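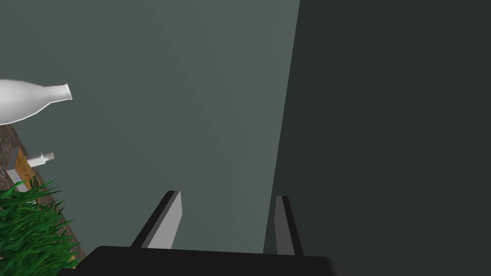

Kitchen sim, Zetine build

Quick one from the back bench. Ebise Jemal has the two-arm model loaded in Plellska now, granite counter and all. Left gripper is over the carrot – getting down to it square is the fiddly bit. 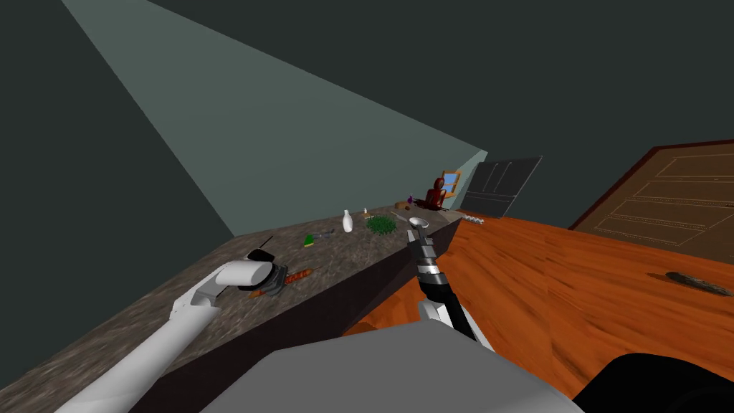 Wrist speed capped at 255 for the time being, was 755, way too twitchy. Real arms stay boxed up till teh sim behaves. Next on the list is the stuff near the bowl.

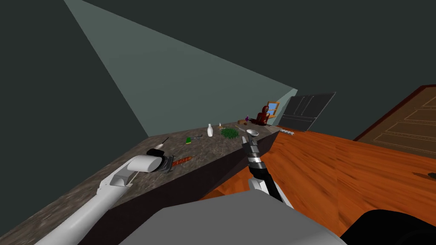 Log files go in the Nigatu folder, max 2000 lines each please. Need 3 people Saturday for wiring – bring your own crimpers, ours are shot. Doors open at noon, ask for Ebise.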